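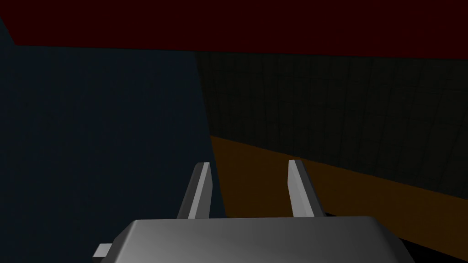
Skulbridge Council Adopts Larport Avenue Zoning Changes

The Skulbridge City Council has approved a set of zoning map and text amendments covering the Larport Avenue corridor between Hollmann Street and the Bradel rail yard. The amendments were adopted with modifications and will take effect in July.

The action changes the zoning on 17 blocks that have been mapped for light manufacturing and warehouse use for several decades. Under the new map, the lots facing Larport Avenue may be developed with apartments, offices, and ground-floor stores. The side streets to the east will be limited to rowhouses and small apartment buildings. The four blocks closest to the rail yard keep their manufacturing designation, and existing businesses on those blocks are not affected.

The Department of Planning and Development estimates that the new rules could lead to 899 new homes over the next 15 years. Of these, 428 would be subject to the city's affordability requirements, which set rents according to household income and family size. The estimate is based on lots that are vacant or used for surface parking, together with lots occupied by one-story buildings that have been out of use for at least two years.

Building Height and Form

New buildings on Larport Avenue may rise to six stories, with a required setback above the fourth. Buildings at the corner of Larport Avenue and Hollmann Street may reach eight stories if the owner provides a public plaza or a direct entrance to the planned transit stop. On the side streets, the limit is three stories, matching the existing rowhouses.

The Planning Commission had recommended a seven-story limit along the full length of the avenue. The Council reduced that limit by one story during its review, following testimony from residents of the Bradel neighborhood about shadows on the school playground at the north end of the corridor. The Commission found the change to be within the scope of the original application and the environmental review, and no further hearing was required.

Street trees must be planted as part of any new development and any enlargement that adds more than one-fifth to a building's floor area. Curb cuts will no longer be permitted on Larport Avenue where a lot also has access from a side street or alley.

Existing Businesses

Manufacturing, repair, and storage businesses located in the rezoned blocks may continue to operate in their present buildings. A business that closes for less than two years may reopen in the same use. Enlargement will require a special permit from the Board of Zoning Appeals.

Fletcher Paewai, director of the Department of Planning and Development, told the Council that the department had revised this part of the text after meetings with property owners. "Several firms asked for certainty that they could replace worn-out equipment and make ordinary repairs without coming before the Board," Mr. Paewai said. "The amended text gives them that certainty."

The text also permits small production spaces, such as bakeries, print shops, and woodworking studios, on the ground floor of new mixed-use buildings. These spaces may not exceed 5,000 square feet each and must meet the noise standards that apply in commercial districts.

Parking and Transit

The minimum parking requirement has been lowered to one space for every two homes. Buildings with fewer than ten homes are exempt. Off-street parking must be placed behind or below the building, and shared parking between neighboring lots is allowed by agreement filed with the city.

Public Works will carry out a separate study of traffic signals and crosswalks at Hollmann Street and the two intersections to the south. Results of that study will be presented to the Council's land use panel before any construction funds are requested. The study does not delay the effective date of the zoning changes.

Pending Applications

Building permits issued before the effective date remain valid, provided that foundations are completed within one year. Applications filed but not yet approved will be reviewed under the new rules. Owners with pending applications will receive a written notice from the Department explaining which drawings, if any, need to be resubmitted.

The adopted text, the revised zoning map, and the Planning Commission's report are available at the Department's public counter on the second floor of City Hall and at the Bradel branch library. Staff can answer questions about individual lots at the counter from 9 a.m. to 4 p.m. on business days. Property owners seeking a written zoning determination should submit a request form with the lot number and a copy of the most recent survey.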